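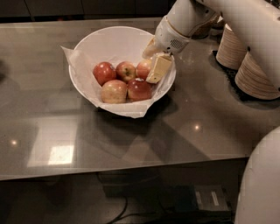 How long must I stay in this town before it feels like my own?

Longer than one summer, I think. Lewis Forsyth from the language circle told me it took him three years, and he came only from the next province.

Sun 15 March

I slept badly again and woke before the heating came on. The wind was knocking at the loose gutter, and I lay and practised in my head the words for the plumber: gutter, bracket, downspout. In my own language I would simply telephone. In English I prepare myself for a day and then he says something quick about the weather, and all my words fly off.

In the morning I walked the lake path as far as the Tutness turnoff. The ice has gone grey near the shore and there is a line of dark water along the reeds. A woman with two dogs said "nearly there" to me as she passed, and I answered "yes, nearly", and only at the bridge did I understand she meant the spring. I was pleased with it all the same.

After lunch I wrote to my sister. She asks each time if I have friends, as if they come with the flat. I told her about the circle, and that Mrs. Vincze has lent me a novel of 193 pages and wants it back by the end of the month. I am at page 17. It is a good book but everyone in it speaks in dialect, and I must read their conversations aloud to catch the meaning. The neighbours probably believe I have company.

I also told her about the coat. I have finally bought a proper one, in a colour I would call dark green and the shop called Trunach — I suppose it is a place, or somebody's name. It cost 122 dollars, reduced from 200. Father would say that a reduced coat is still a coat you paid for. I wore it inside for a while to get used to the sleeves.

Lewis telephoned at five to ask if I will read something at the April meeting. I said I would think about it, and he said "so that's a yes", and I did not correct him quickly enough. Perhaps I could read the piece about Grandmother's kitchen, if I mend the ending. The part with the stove is fine. The part where she leaves is too short, and I have used "suddenly" in it twice.

Tomorrow the plumber, before nine. Also stamps, and light bulbs for the hall — the small kind with the narrow screw.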